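Mutbridge Textile Terms, data card

Mutbridge is a word list of household fabric and laundry terms, kept as one CSV file. It has 130 entries in 7 groups. Each entry gives a term, a short meaning and a region code.

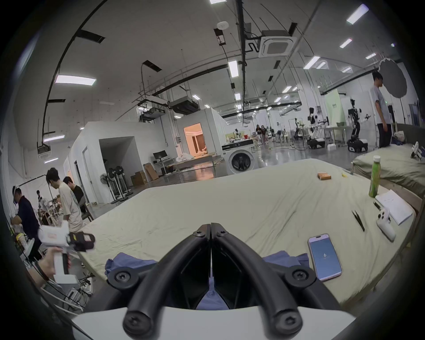
Crumpled blue cloth on a pale green sheet.

Sources: the Suson mending handbook and the Jellatura price lists. Spelling follows Suson where the two differ. 17 entries have no region code and are marked NA.

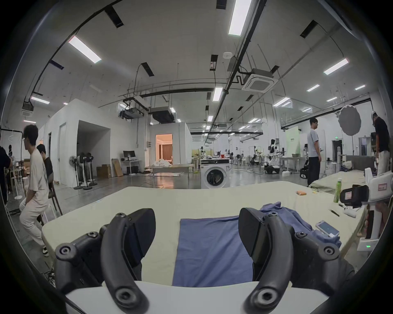

Blue cloth lying flat, with a crumpled garment to its right.

Known gaps: few terms for wool, none for leather. Plurals are not listed.

Last change: Oct 19, 2023. Split "throw" into two entries.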